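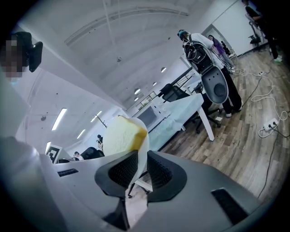

Shared Workrooms, Unit 4: Chairs, Cables and Paper
Handout for the February group. Instructor: Effie Tennant

Bring this with you to the walk-through. Last term 16 people signed up and 9 brought the handout, so there will be spares, but they are printed on the back of Unit 3 and you will have to work out which side you're on.

4.1 Chairs

A chair has two legitimate positions: under somebody, or under a desk. Everything in between is a hazard with armrests. When you walk a room, start with the gap beneath each work surface and ask whether the chair fits in it with the arms on. Many don't. The Sermont office bought very handsome chairs one winter and found that the arms met the desktop edge an inch too high, after which the chairs lived in the aisle and everyone learned to walk sideways.

Check the base as well as the seat. A five-legged base reaches out farther than people remember, usually at shin level.

4.2 Cables

Follow each cable from the plug to the thing it feeds. Write down:
where it leaves the wall or the power strip
whether it crosses floor that people walk on
whether anyone in the room can tell you what it's for

The third item takes the longest. Bo-ram Lim's group spent 10 minutes of the last walk-through on a single black cord that ran the length of a workbench and ended in nothing. It went into their report as "decorative."

A power strip on the bench is easier to inspect than one on the floor, but its cables still have to come down somewhere. Look where they land.

4.3 Notices

Walk up to every sheet of paper on display and read it to the end. You may be the first. Note who posted it, whether the information still holds, and whether a person of normal height can read it without kneeling. Small codes to be scanned count as text, so scan them. At Sivo, one led to a lunch menu for a cafeteria that had closed.

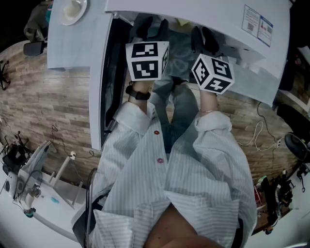
Fig. 4.1. Two notices on the face of a white desk unit, two chairs tucked in underneath, and black cables trailing on the floor at lower left.

Exercise, in pairs: mark up Fig. 4.1 under the headings of 4.1 to 4.3. Then swap with another pair and argue. Kyung-hwa Yoon and I disagree about the cables, and you are welcome to take sides.

4.4 Tabletops

Dishes get a line of their own on the form. A bowl on a work table is either lunch, storage or a sample, and you should find out which before you move it. Leave clothing on shelves where it is and record it. Moving someone's jacket will lose you more goodwill than the rest of the audit can earn back.

4.5 Lights

Stand at each seat and look up, then look at the screen. Rows of ceiling lights that seem fine from the door can show up as stripes on a monitor.

Due before Unit 5: one room, one form, one sketch plan. The sketch needn't be to scale. Gun-woo Maeng has the clipboards and would like them back.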